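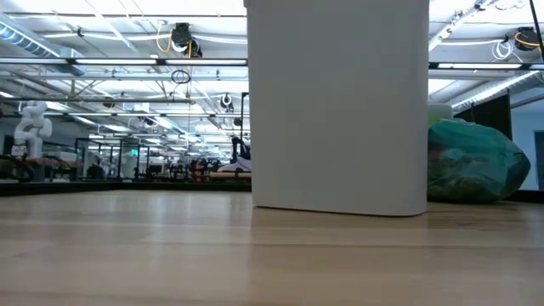 Mostafa Salem
深い容器に小袋を入れるのは反対です。下に入ったやつが絶対に出てこなくなるので。うちの共同作業場でも背の高いのを使ってたんですけど、底のほうから期限が去年のスープの素がごっそり出てきて、それ以来ずっと浅いトレー派です。

こくるみ
スレ主です。早速ありがとうございます!去年のスープの素、うちにもありそうで怖い…。
改めて書くと、作業場のおやつとか粉末飲料とか、個包装の細かいものの置き場をどうするかという相談です。今は木の台に白い背の高いのを置いていて、横に緑の袋も並んでます。棚は付けられません(壁に穴を開けるの禁止)。予算はできれば20ユーロまでで、無理ならもうちょっと出します。

nekoze_635
袋のまま置くのが一番だらしなく見えるんだよなあ。透けてるとなおさら。いっそ緑の袋の中身を全部白いほうに移しちゃえば、台の上は一個で済むのでは?

こくるみ
それやるとMostafaさんの言う「底から去年のやつ」コースまっしぐらな気がして(笑)

Na-rae Seok
私は深いの賛成派です!ただし縦に仕切ること。Flokcombeの仕切り板を切って入れたら、深くてもちゃんと手前から取れるようになりましたよ。板は定規とカッターで切れます。9センチ幅だと個包装のお菓子が立った状態でちょうど収まって気持ちいいです。気持ちよすぎて家の引き出しも全部やりました。

Mostafa Salem
仕切っても深さは変わらないですよね。手を突っ込んで底を探るのは同じだと思うんですが。

Na-rae Seok
なので底上げするんです、空き箱で。深さの半分は捨てる感じで。

Mostafa Salem
半分捨てるなら最初から浅いのを買えばいいのでは…

Na-rae Seok
もう持ってる容器を使いたい人もいるんですよ〜。こくるみさんもたぶんそうですよね?

こくるみ
はい、もうあるので使いたいです。角が丸くて割と気に入ってるし。ただMostafaさんの言うことも分かるので揺れてます。
ちなみに立てて入れる案、やってみたい気はするんですけど、うちの小袋ってこういうくしゃくしゃのが多くて。
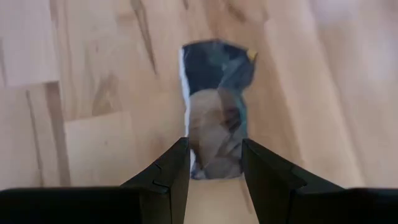

小袋、上のほうが紺色。しわしわです。

nekoze_635
あー、このタイプか。こういう形のそろってない袋は立てて並べてもすぐ寝るよ。うちはコーヒーの小袋でさんざんやって、結局洗濯ばさみでまとめて吊るした。見た目は最悪だけど探す手間はゼロになった。

Na-rae Seok
ぎゅうぎゅうに詰めれば寝ません!一列の隙間をなくすのがコツで、減ってきたら後ろに丸めた紙とか入れて押さえます。

こくるみ
吊るすのはちょっと…天井がもうコードのリールやら何やらで賑やかなので、これ以上ぶら下げたら怒られそう(笑)

豆乳派
横からすみません。容器の話もいいけど、そもそも買いすぎってことはないですか。うちの職場は火曜の朝に残りを見て、あふれてたらその週は買わない、というルールにしたら置き場の悩みが自然になくなりました。前は100個入りの大袋を誰かが毎回買ってきてたんですよ。

こくるみ
うっ。買ってるの私です。Sampaioの詰め合わせが安くなってると、つい…。

Mostafa Salem
詰め合わせは開けた日にばらして、期限の早いのを上に出しておくだけでだいぶ違いますよ。浅いトレーならそれも一目で分かります(しつこい)

豆乳派
トレー推しがすごい

nekoze_635
間を取って、白いのは未開封のストック用、浅いトレーを今週食べる分用にしたら?台の広さが分からんから無責任に言ってるけど。Drernudskaの浅型なら予算に入ると思う。蓋が別売りなのだけ注意。

Na-rae Seok
あ、それはいいかも。ストック用なら深くても困らないですもんね。でも仕切りは入れてほしい…!そこは譲りません。

Mostafa Salem
ストックに期限のメモを貼るなら、私もその案で手を打ちます。

こくるみ
みなさんありがとうございます!とりあえず白いほうはストックにして、Na-raeさん式の仕切りを試してみます。トレーは週末にTringateの店に見に行ってきます。緑の袋はどうしよう、中身を分けてから考えます。
あとNa-raeさん、仕切り板って裏表ありますか?片面だけつるつるみたいなんですけど、どっちを手前にしてます?

Na-rae Seok
つるつるが手前です!逆にすると袋が引っかかってイライラします。

当サイトでは、利便性の向上とアクセス解析のためにCookieを使用しています。閲覧を続けた場合、Cookieの使用に同意したものとみなします。 同意する 設定を変更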